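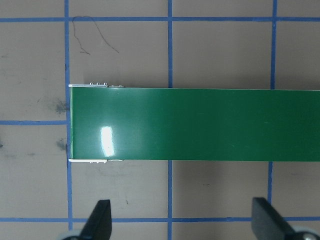 **1. Bench layout rule.** Started late, 2 pm-ish. Agreed the blue tape grid stays as the reference for all small-conveyor work on the Firnden cells. Draft had said "approximate placement is fine", struck out. New wording: conveyor gets set down against a named tape line and the line goes in the log before the arm is enabled. End face over the left vertical line, the way it's sitting there, is the sort of thing we mean, easy to write down and easy to put back. Square to the line by eye is OK for now. Skurkilov rep wanted a hard stop clamped to the bench instead. Parked, see 7.

**2. Minutes of last meeting.** Accepted. One fix: the speed limit in item 4 is for the arm only, not arm and belt together.

**3. Open-finger approach**

- Fingers fully open before the wrist comes down over any conveyor. No opening on the way down.
- Closing on the belt surface itself not allowed. Frame or workpiece only.
- If the program can't tell which it's closing on, it stops and waits for a person.
- Grip force cap while near a conveyor stays at whatever the cell sheet says. Sheet wins over the program if they differ.

Some argument over whether "near" needs a number. Left as "inside the same taped area" until the Altıntaş people send their draft back.

**4. Exposed drives.** Longest item, sorry if I've missed bits.

Question was whether a bench conveyor counts as low hazard and can skip the guarding check. Answer no.

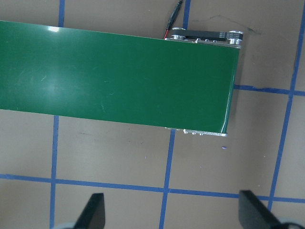 Guarding check applies to anything with a drive a finger can reach, human or robot, and size doesn't get you out of it. Two people had read the old rule as covering floor conveyors only, fair enough, it was badly written. The nip points are what we care about: the toothed belt on top of the side frame runs between its two pulleys out in the open, and the roller end is another spot to look at. Wording agreed:

> Any open belt or pulley within reach of the gripper is to be marked as a keep-out volume in the cell program. A person reaching into that area isolates the conveyor first.

Cover over the drive is preferred. Keep-out volume is the minimum. Cover doesn't remove the need for the keep-out, it just makes the checker happier.

Cables, same item. Power leads to be led away from the gripper side and included in the keep-out. Someone asked for strain relief on all of them, agreed in principal, goes in as "should" for the first year and then "shall".

**5. Surface condition and glare**

Festurura trial notes were tabled. Vision checks on glossy belts are being thrown by the overhead lights. They logged 2,000 picks over the trial and 287 got flagged for review, most of those put down to glare. Not a safety matter on its own, but a false reading of where the belt ends could become one, so it's in scope.

Agreed:

- Turn or dim the lamp before touching the camera settings.
- Any change to camera exposure gets logged with the cell number.
- Bench wiped down at the start of each shift. Hair, lint, marker, whatever will come off.
- Tape that's ragged or lifting gets replaced the whole length of the strip, no patching.

Matte belts were suggested. Price for the lot came back at $1,160, which nobody objected to, but purchasing wants a second quote.

**6. Inspection interval**

Proposal was every 400 running hours for the bench units, same as the floor ones. Objection that bench units get picked up and moved and knocked about and should be looked at more often. Settled on 400 hours or any time the unit leaves the bench, whichever's first. Check covers belt tracking, bolts on both side rails, drive tension, cable condition. Initials and cell number on the sheet, no ticks without initials.

Old sheets are valid to the end of June, then bin them.

**7. Carried over**

- Hard stop vs tape. Skurkilov to bring a sample clamp.
- Definition of "near" (item 3).
- Who signs off a keep-out volume when the cell's programer is also the checker. Can't be the same person, that much was agreed.
- Second quote on matte belts.

**8. Other business**

Spare tape is in the bottom drawer now, not the cabinet. Please put it back.

Next meeting Tuesday, same room, 2 pm. Draft wording for items 3 and 4 to go round before then, comments by reply-all please so theyre all in one place.

Closed 3:40.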